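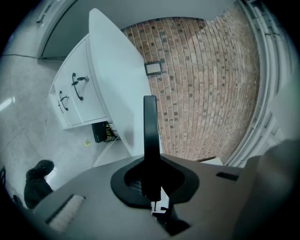 The Rule of the Still Second

When I started at Prurar, they gave me a binder before they gave me the grippers. I had to read it in the small kitchen, with my coat still on, and afterwards sign the last page. My supervisor had written most of it herself. She called it the Rees, after the street where the company had its first room, and everyone said it as if it was a person. The Rees wants this, the Rees does not permit that.

The rules were mostly simple. Look at the desk before you touch it. Say the name of the task aloud. At the beginning and at the end of each recording, hold both grippers before your chest, the points toward each other, and stay still for one full second. The keys remain in the drawer locks. If you make a mistake, you do not repair it quickly and continue. You finish, you mark the recording as failed, and you write why.

I have worked in three countries and I know what people do with such a sentence. They read it, they agree with it, and in the afternoon when they are tired they repair it quickly and continue.

Our customer, Curier, had ordered 2,000 recordings of ordinary work at a desk. Pictures were moved, drawers were opened and closed. It was June and the light came low across the concrete in the morning. I liked the work. At home I noticed that I had begun to hold my cup still for one second before I put it down, and my daughter laughed at me.
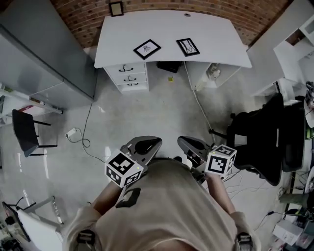
Both grippers held up, with two of the framed pictures on the desk.

The trouble was in number 509. I was moving the picture with the leaves when the corner slid out of the left gripper. It fell perhaps the height of a finger. I caught it, I placed it, I made my still second, and I pressed accept. The glass was not broken. I told myself that a robot should also learn to catch.

For two weeks I thought about it more than was reasonable. Then a man came from Brutex to inspect our files. He was polite and had a bad cold. He did not watch the recordings. He asked only to see the list of failures, and he read it slowly, with his finger under each line, the way my grandfather used to read the newspaper.

"This operator," he said to my supervisor, "has very few."

"She is careful," said my supervisor.

I was standing at the desk with the grippers on my hands, so I could not do anything natural, like scratch my neck or look at my phone. I said that there was one more. I said the number. My English became quite bad while I was explaining it, and I used the word "fall" where I wanted "drop", and then corrected it, and then was not sure.

He wrote it down and blew his nose. My supervisor opened the file on her laptop and changed the mark, and asked me how to spell what I wanted in the reason column. I said: picture slipped, operator corrected, operator accepted.

By the evening the list stood at 1,935 accepted and I had 79 in my own column of failures, because I had gone back through everything I had made since spring. She stayed with me until eight o'clock. She did not say it was good of me, and I was thankful for that. She brought tea in paper cups and put mine on the drawer unit, where the Rees does not permit tea.

Then I named the task aloud, raised my hands, and waited for the second to be over.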